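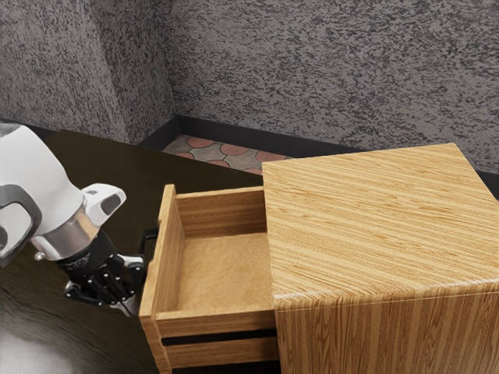 The Last Night in Nikstead

Charmaine Molefe locked the door of the bakery at nine o'clock on Thursday, and then she unlocked it again. She had forgotten to say goodbye to the oven.

It was a foolish thing. Her mother had done it every evening for 20 years, with one hand flat on the iron door, and Charmaine used to laugh at her. Now the building was sold to Nigel Wainwright, who wanted to make apartments, and she had a cheque for 4,000 dollars in her coat as the first payment.

She put her hand on the iron. It was still warm.

"You are late," said Virgilio from the dark. He was sitting on a flour sack with his hat on his knees. He had delivered the milk here since before she could walk.

"You have no key," she said.

"Your mother gave me one. I came to give it back."

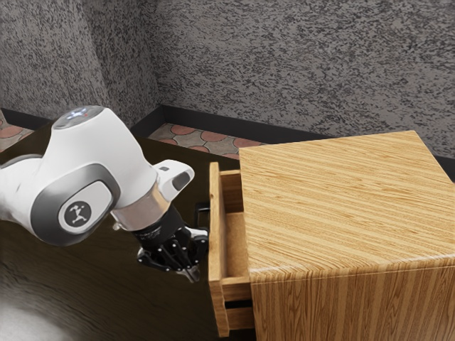

The Key

He held it out to her, but she did not take it. She asked him if he wanted tea, and he said that he would not refuse.

They drank it in the back room from the two cups which were not packed. Virgilio told her that her mother had once planned to leave Nikstead in June, with one suitcase, and that he had driven her to the station himself. She had sat on the bench until the train was gone.

"She never told me this," Charmaine said.
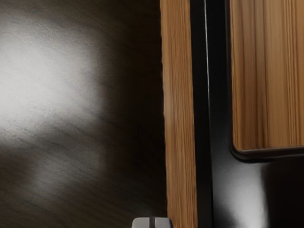
Her mother had kept many things quiet. Charmaine thought of the table at home, where they did the accounts together on Sundays. It was dark brown wood, and the light lay on it in a big pale patch, so bright that the grain inside it turned silver. Her mother always chose the chair facing that light. Charmaine had believed it was for her eyes.

"Which way was the station from our house?" she asked.

Virgilio turned his cup slowly and pointed to the west with his chin.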